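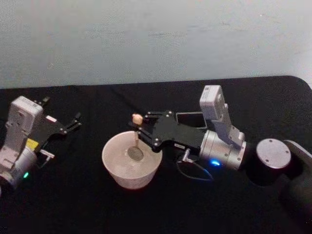

Moisture readings taken at the intake pit decide most of what happens later in a grain store, according to the plant engineer at Skekbridge, where the drying line was rebuilt in June. The site holds 1798 tonnes across its flat-bottomed bins, and each trailer is sampled before it tips. "A sample does not need to be large," the engineer said. "A small white cup, like the one standing on the black cloth, is enough to carry grain from the probe to the meter. What matters is that it comes from more than one depth."

The old dryer was a batch unit. Its replacement, a continuous-flow model supplied by Garnari, runs wheat and barley at different plenum settings. "We lost time on changeovers. The new column empties from the bottom and the discharge rate follows the outlet moisture, with a lag we had to learn."

Asked what had gone wrong, the engineer named the conveyor between the dryer and bin 2. The first drive was undersized and tripped under a full start. Nambiar, the installers, fitted a larger gearbox and moved the overload relay to the main panel. The line has since logged 217 hours.

Aeration is handled separately. Fans run at night on a differential thermostat, usually from ten o'clock. "People leave them on in damp weather and put water back in. We check the bin cables every Thursday and write the figures down by hand as well."

The next job is dust extraction at the elevator head, where a Roltitz filter is on order. The ducting is already up - the fan base still has to be cast.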